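About Fidgate

Hi, I'm Gert Lekota, and I started Fidgate after spending way too much of somebody else's money on robot equipment that didn't fit through the door. (Long story. The door won.) We help small shops, schools and labs work out what to buy, what to skip and what it's all going to cost once the boxes are open.

Most people come to us with one number in their head, and it's the price of the arms. Fair enough, that's the fun part! But arms need a table, rails to bolt to, grippers, cables and somebody with a free afternoon to put it all together.
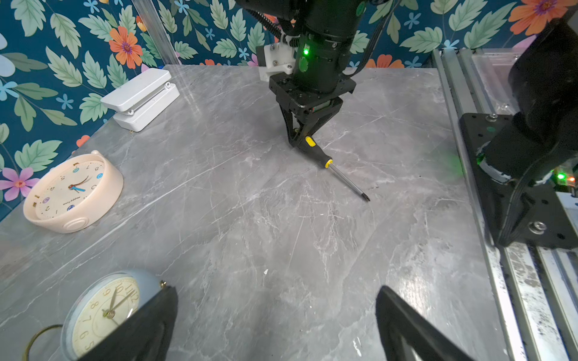 So we start every plan with a plain list. What do you want to pick up? How much space have you got? Who's going to fix it in March when I'm on vacation? I've written 179 of these plans so far and I still change my mind about the order of the questions.

Our first customer was Dilberg, a repair shop with a budget that made me gulp. We got them going by buying in two rounds, and that's still how I like to do it. Start with the bench and the arms, live with them for 60 days, then decide about the extras.

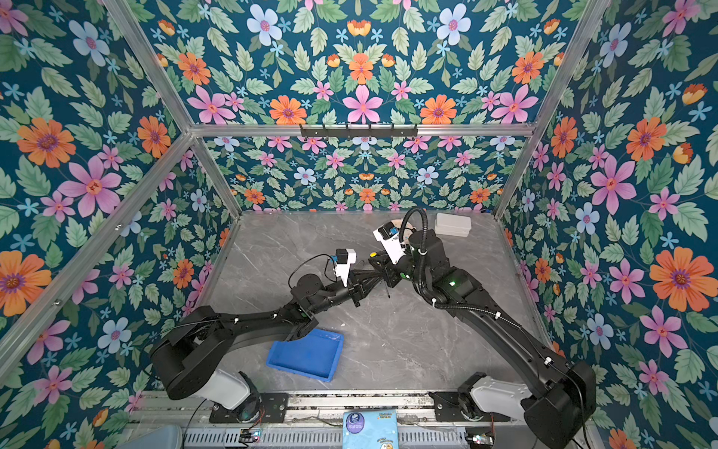
What We Do

Budgets, mostly. You get a spreadsheet with every bracket and spare finger on it, plus a line for the stuff you'll break. We also read supplier quotes for you, and I enjoy that more than I should. On one job for Nel we found $3,209 in duplicate parts on a single quote (the same mounting kit, listed under different names!).

We don't sell hardware and we don't take a cut from anyone who does. 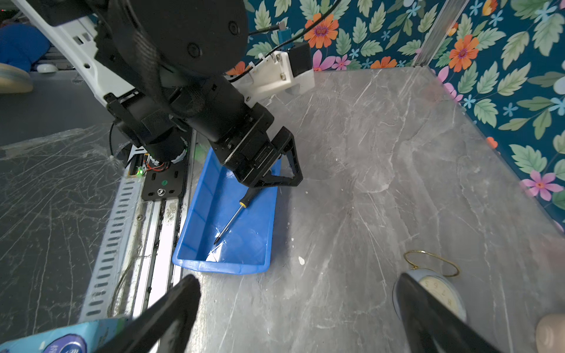 Ruan Gumede wrote to us that the spreadsheet was great but he wished he'd put more aside for training, because the arms arrived well before his people felt ready to use them. Good point, Ruan, and training now gets its own line near the top.

We keep a shared price list too, called Trisel, with over 70 parts on it. Customers can add to it, and they do, usually with strong opinions about cable ties.

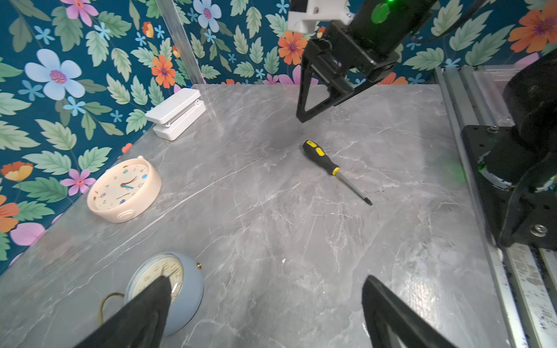 Do I need a big budget to talk to you?

Send us whatever number you have, even a rough one. The first call is free, and if your money is better spent on a good bench this year, I'll say so and you can come back for the robots later.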